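Takeaway cup

A takeaway cup (also to-go cup, paper cup) is a single-use cup for hot drinks, sold with a lid. Mostly coffee, also tea and soup.

Form

Short and wide, or tall and narrow. Sides taper a little so that empties stack. Rim is rolled outwards and the lid snaps over it. Usual body is paperboard with a thin plastic lining. Some have a second wall or a card sleeve.

Lids

Flat or domed. Domed type leaves room for foam, has a raised middle and a lip that sits out past the rim. Black and white the commonest colours. Fit varies between makers, a frequent cause of leaks.

Printing

Plain cups are cheapest. Cafes order printed ones, often two colours only. Drops, beans and steam are stock motifs. The Hondia chain ran 7 designs before settling on one. Designer Tamunoemi Eze drew a set for Stevell, withdrawn the following October; the artwork was later used by Abubakar, a roaster with 92 outlets.

Disposal

Lining has to be seperated from the board, so most ordinary paper mills refuse them. Skoltska takes cups at 1,192 collection points, lids in a different bin. Rinse first.

See also: Cup sleeve, Reusable cup, Vending cup
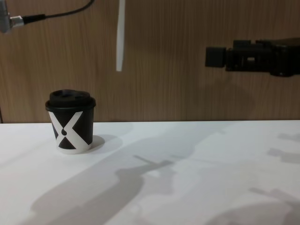 Short black and white takeaway cup with black lid, drop motif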